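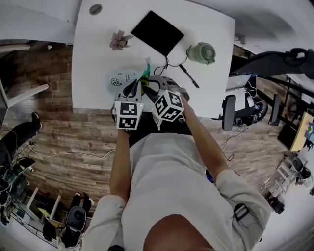 Small loose stuff. Screws from the shelf you took apart, the spare buttons, adapter for the old printer, keys to who knows what. It lives in one drawer and every time you need one thing you dump the drawer. This page is how I sort and label mine, one evening, almost no money. You don't need matching boxes. A see-through plastic bag with a cartoon character on it, like the one on the desk, does the same job as the fancy kind, so use up what you have first. I've done this in two apartments now and helped my sister do hers in Rermont, and the steps below are the order that worked. First time I did it in the wrong order and had to relabel everything.

What you need

Clear or see-through bags, a few sizes. Zip tops are nicest, fold-overs OK with a clip.
A shoebox or two. Or a deep drawer.
White labels, plain. I buy the Husex ones, sheet of small rectangles, nothing special.
Masking tape if you're out of labels.
One pen, one permanent marker. More on this below.
A notebook or a tablet for the list.
A trash bag.
A flat surface with good light. Kitchen table, desk, whatever. NOT the bed.

Label maker is optional. I had a Virnus for a while, fine machine, but the tape refills cost more than I wanted to spend and the cartridge always ran out halfway. Handwriting is faster.

Time needed

Start after dinner, done before bed if it's one drawer. If it's a garage, break it up. I start at 7 and stop at 11 no matter what.

Step 1. Dump one drawer

One. Not three. Dump it on the table and spread it flat with your hands so nothing is hiding under anything else. Watch for blades, thumbtacks, broken glass from that picture frame. If there are batteries pull them out right now and put them to one side, away from coins and keys. Tape over the ends of the 9 volt ones.

Wipe out the empty drawer while it's empty. You won't do it later.

Step 2. Trash first

Quick pass, no thinking. Dried up pens, dead rubber bands, twist ties, receipts for stuff you don't own anymore, the little allen key that comes with everything (keep two, toss the rest, or keep them all in one bag if that hurts). Mystery plastic parts get one chance: if you can't say what it belongs to in the time it takes to pick it up, it goes in the "maybe" bag. Write the month on that bag. If it says February and it's fall and you never opened it, out.

Dead batteries and old electronics don't go in the trash. Check what your town takes.

Step 3. Make piles by where you'd use it

This is the part I got wrong. I made piles by what things WERE. All the screws together, all the hooks together. Looks great. Useless. When I'm hanging a picture I want the picture hooks and the small nails and the little level in one bag, and I don't care that nails are a different thing from hooks.

So piles like:

Hanging things on walls
Bike
Sewing and buttons
Printer and computer
Bed frame (all the spare hardware, plus the folded instructions)
Kid's school stuff
Keys

Anything that came with a piece of furniture gets a bag for that piece of furniture. Put the model number on it if you know it. My bookcase is a Liyanage 1409 and I only know that from the instruction sheet, so the sheet went in the bag with the leftover dowels and when one shelf pin broke I had the right one in a minute.

Leave the piles as piles for now. Don't bag yet. You'll move stuff between piles at least once.

Step 4. Cables get their own treatment

Cables eat the whole evening if you let them. Do them as a separate group. Coil each one loosely, no tight knots, and close it with a velcro strip or a twist tie from the pile you were about to throw out. Then a flag label at one end: fold a piece of tape around the cable so it sticks to itself, write on the flag. What it plugs INTO, not what kind it is. "Speaker, kitchen" is good. "Black cable" is no good to anybody.

Thin cables that are in use right now, leave them alone but put a flag at the wall end. Next time you're under the desk trying to figure out which plug to pull you'll be happy.

If you can't tell what a cable is for, maybe bag. If you have five of the same one keep two.

Step 5. Bag the piles

Smallest bag that fits. Big bag with four screws in it just slides to the bottom of the box and folds over on itself. Press the air out, close it.

Heavy stuff, double bag. Anything sharp goes in a small tin or gets wrapped in card before it goes in the bag. Anything that leaks (glue, oil for the bike chain) stands upright in a jar and doesn't go in the box at all. Learned that one with a tube of superglue and a nice set of buttons.

See-through matters. A paper envelope with a label is ok for keys and receipts but for everything else I want to see it. You'd be surprised how often I skip reading the label and just look.

Step 6. Write the labels

Write the label BEFORE you stick it on. Writing on a full lumpy bag is a pain and the letters come out terrible. Label flat on the table, write, peel, stick near the top, smooth it down with a thumb.

Two or three words. Big letters. Room or use first, then the detail:

WALL - picture hooks
BIKE - valve caps, patches
PRINTER - adapter
BED - spare bolts

All caps is easier to read sideways in a box. And put every label in the same corner, so when you flip thru the box your eye goes to one spot.

If you share the place with other people, use words they use. I wrote "fasteners" on one and no one but me ever opened it.

Stick-on labels come off slick bags after a while, especially somewhere warm. Strip of clear tape over the top fixes that. Or write right on the bag with the marker and skip the label, but then the bag is that thing forever. Rubbing alcohol takes most marker off plastic, test a corner.

A note on pens

Ballpoint on paper labels. Marker on plastic and tape. I keep a blue pen and a black marker lying next to each other on the table the whole time and just grab whichever. Don't use gel pens on glossy labels, they smear if you touch them too soon. Don't use a fat marker on a tiny label, you'll get one word and a blob. Pencil is fine for the maybe bag.

Cap the marker between labels. Every time. They dry out faster then you think.
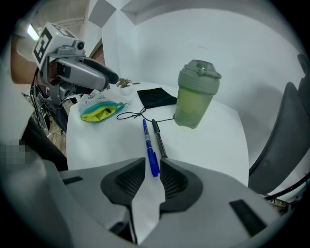
Step 7. The list

Sounds like overkill, takes a few minutes. One page. Notebook, tablet, note on your phone, doesn't matter which as long as you can find it. Left side the box or drawer, right side what bags are in it. No details, just the label words.

Drawer by the door: keys, wall, batteries (good)
Shoebox A: bike, sewing, bed, bookcase
Shoebox B: printer, cables

Tape a paper copy inside the lid of each box if you like. I do it for the boxes that go up on the closet shelf. For the drawer I don't bother.

Step 8. Stand the bags up

File them like records, label edge up, not stacked flat. Flat stacks turn back into a junk drawer in a week. If the box is too wide, cut a piece of cardboard and wedge it in as a divider. If the bags flop, there's too much space, use a smaller box.

Stuff you use all the time up front. Furniture parts in back.

Keep a few empty bags, the leftover labels and the marker in the box. All of it in one bag, labeled SUPPLIES. Otherwise the next loose screw has nowhere to go and it goes in the drawer and you're back where you started.

Problems people write me about

Ran out of bags. Don't stop, use envelopes or sandwich bags and swap later. Please don't go order a carton of 400, I did, still working through it.

Bag with only one thing in it. Fine. One bag, one thing, if it's a thing you'd hunt for.

One thing fits two piles. Put it where you'd look first. If you still end up looking in the wrong bag, move it to that bag.

Labels yellowing. Old tape. Redo the ones you can't read and ignore the rest.

Kids pull everything out. Top shelf, plus one box of their own with their own labels. Let them draw on those instead of writing.

Partner won't put things back. Can't help you there. Bigger letters maybe.

Keeping it going

Once a season, five minutes, flip through the box. Anything in the maybe bag that found a home gets moved. Anything still in there after a year, let it go. New furniture, new bag the same day, with the instructions. And when you take something apart, tape the screws in a bag to the thing itself till it's back together, then the extras go in the box.

Next page is the same idea for the medicine cabinet, still writing it. Check expiry dates in the meantime.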